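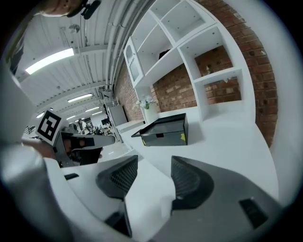
Durdale Put-Away Set

README for release 2

Durdale is a collection of short recordings of everyday put-away work in one furnished room: boxes opened and shut, drawers pulled out and pushed back, clothing laid on shelves, small items moved from a tabletop to wherever they belong. It was put together at the Neltville workroom by the Vullstead household activity project. This file covers what is in the release, how the furniture and items are named, and what to watch for when reading the labels.

Contents

Recordings: 755
Labeled actions: 1,241
Item categories: 8
Recordings held back for checking: 100

The held-back recordings are in the folder called check. Everything else is in main. A recording may hold a single action or several, so the action count is higher than the recording count. The folder called lists has the item list, the furniture list, and the change log as plain text.

Item categories

The eight categories are box, clothing, vase, paper, cup, tool, toy, and other small item. We kept the list short on purpose. An earlier version had separate entries for shirts, towels, and scarves, and two people labeling the same recording often disagreed once the thing was folded. All of these are now clothing.

A box keeps the same label open or shut. Its state goes in a second column, with the values open, shut, and unclear. Use unclear when the lid can't be judged. The same column is used for drawers and cabinet doors.

Flowers are labeled together with the vase that holds them and don't get their own row.

Furniture names

Furniture is named by what it is and then by part. The names are short and are used the same way in every file:

shelf unit, cubby
shelf unit, door
desk, top
desk, wide drawer
desk, small drawer
table, top
chair

Left and right are always taken facing the front of the furniture. Release 1 used the person's left and right, which made a mess of the cubby labels whenever someone turned around. If you have scripts written for release 1, check them before using them here.

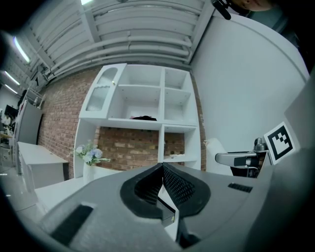
White shelf unit with paneled cabinet door, upper left. Brick wall visible behind the lower section.

Cubbies are labeled by row and then by position, starting at the top left. The space behind the door counts as a cubby and takes the label of the row it sits in. Where a unit has no back panel, an item is still "in" the cubby if its base rests on the shelf. An item that has been put down on the floor under a unit is labeled floor.

Folded clothing in a cubby is a common source of errors. Dark pieces lying flat toward the back are easy to miss, and we found several of them only on the second pass. If a piece could be clothing but the labeler wasn't sure, the note field says "clothing?" with the question mark. There is no separate category for these.

Drawers

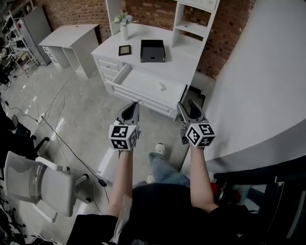
Drawer labels come in two parts, the drawer and what is in it, and the two are entered separately. A drawer is open if any of its interior shows. Contents are listed only for open drawers, and whatever is on the desktop goes under "desk, top" no matter how close it is to the drawer. With the wide drawer pulled out and one small white item inside, the contents row reads "other small item" and nothing more, the black box on the desktop gets its own row, and the closed drawers beside and below get "shut" with the contents left blank. Blank means not seen. It does not mean empty. For a drawer that is open and has nothing in it, the word "empty" is written out.

Actions

Each action has a verb, an item or furniture part, and a place. The verbs are open, shut, pick up, put down, fold, and move. "Move" is for items that slide without being lifted. An action starts at first contact and ends at release. If someone touches a thing and lets go without changing anything, it is not labeled.

Known problems

Some cubby labels near the door were entered one position too far to the right. The ones we found were fixed in May and are listed in the change log.

Cups and vases were mixed up in a few recordings where only the rim was in view.

Lighting is indoor throughout. All recordings come from one room, so the set says little about kitchens, closets, or furniture of other kinds.

Related files

The Birhane list, kept in the same archive, gives longer names for the same furniture parts and can be matched to this release on the part column. It was written for release 1 and still uses the old left and right.

Corrections can be sent to the Vullstead project. Please include the recording number and the row.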